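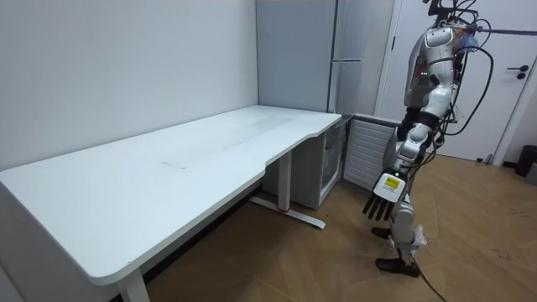
We finally got our long weekend at Vikville in October, after putting it off twice, and I have been wanting to write it all down before I forget the good bits. It's a 500 mile drive from our house, so we split it over two days and stopped the first night in Clilgate, which we'd only ever seen as a name on the highway sign. What a sweet little town! We had chicken pot pie at a diner by the river, walked it off along Main Street (most of it closed by then, but the bakery had its lights on) and were in bed by nine like the old folks we are becoming.

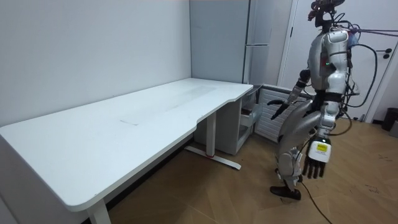

The next morning we took the back road over the pass, which adds up to an hour but is worth every minute. The sign at the top says 1370 feet, and the wind up there took my hat clean off and over the guardrail, so if you find a green wool hat, it's mine. We came down into Vikville a little after lunch and checked into the Hanrahan, a big old inn with creaky stairs and the best oatmeal I've had in years. Our room looked out over the lake, and I'm afraid I spent a good part of the first afternoon just sitting there with a cup of tea.

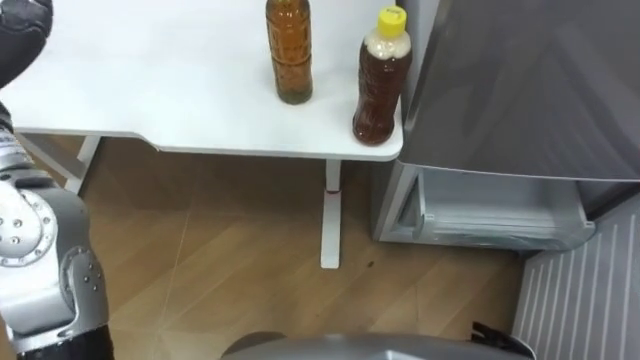 Do you need to book the lake boat ahead of time?

We walked up to the dock at ten in the morning and got seats on the next one, but this was October, and the lady selling tickets told us summer trips fill up days ahead.

The boat goes out to Indorar Island and back, with long enough ashore to climb to the old lighthouse and eat a sandwich. Bring a warmer coat than you think you need. I wore two sweaters and still borrowed my husband's scarf on the way home.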